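Teaching by Hand: What We Learned Getting a Robot to Handle Gloves
Speaker notes, Malsha Abeysekara, Wednesday afternoon session 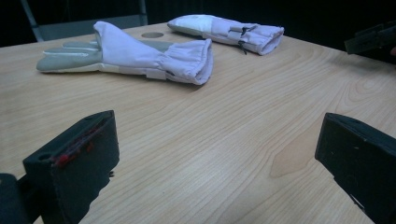

Hi everybody, thanks for coming back after lunch. Say who I am, say Comska, keep it short. Then straight into the question I got at the door last time: why gloves? Because gloves are wonderful! They have a front and a back and a thumb, they flop, they bunch up, and every one of us has known how to deal with them from about age three. A robot gets none of that for free.

(Pause. Ask who has ever tried to write rules for picking up laundry. Usually two or three hands.)

The job in plain words. Two padded gloves on a table. Pick one up by the cuff, turn it so the fingers face the other way, lay it flat beside its partner. We call one full run a demonstration, and a person does every one of them, start to finish.

Two ways to show it.

First way, by hand. You hold the gripper tool yourself, squeeze, lift, turn, let go. The camera rides along on the tool, so the robot later learns from the same view it will have when it works. I love this one. Dilani Thambiah picked it up in a morning and was giving me tips by the afternoon.

Second way, remote control. You sit at the desk, move a small leader arm, and the big arm copies you. Slower, and you can't feel the cloth at all, which is a shock the first time. What you get in return is that every motion is one the arm can really make. No clever wrist twist that only a human elbow allows.

SLIDE: numbers
We recorded 200 demonstrations by hand. By remote control, 37. Please don't read that as a contest, the remote ones took a lot more patience per run. We threw out 13 of the hand ones, mostly for pulling away too fast at the end.

Things to say about the cloth, don't rush this part:
- Cuffs with elastic in them are a gift. They gather into ridges, so there is something to pinch.
- The padded hand end is the opposite. The fingers push it and it rolls.
- Straps and loose cord ends get caught. Show people how to come in from the side, away from the cords.
- A flap standing up looks like a great handle. Sometimes it is! Sometimes it folds over and you're holding a corner of nothing much.

Story, if there's time: Ruwan Barua always started from the right. Always. We trained on his runs alone for a first test, and the robot reached right even when the glove was lying on the left. Perfect student, terrible lesson. After that we moved the gloves before each run and swapped people every half hour. (Ruwan has okayed this story.)

Hesitation matters too. If you stop above the table to think, the robot learns to stop above the table. Gervásio Evangelista now says his plan out loud before he touches anything, then goes. His runs are the smoothest we have and I tell every new person to copy him.

And record the recoveries! Early on we deleted any run with a dropped glove. Big mistake. A drop followed by a calm second try is some of the best teaching you can give, and the Tollero group told us they'd seen the same with towels.

Close: go try it. The Patwary room has the hand tools out until 5:30, no experience needed. Dilruba will get you set up.

Questions. Likely ones: how long to train (overnight), does it work on other gloves (thin ones no, not yet), can we have the data (ask me after).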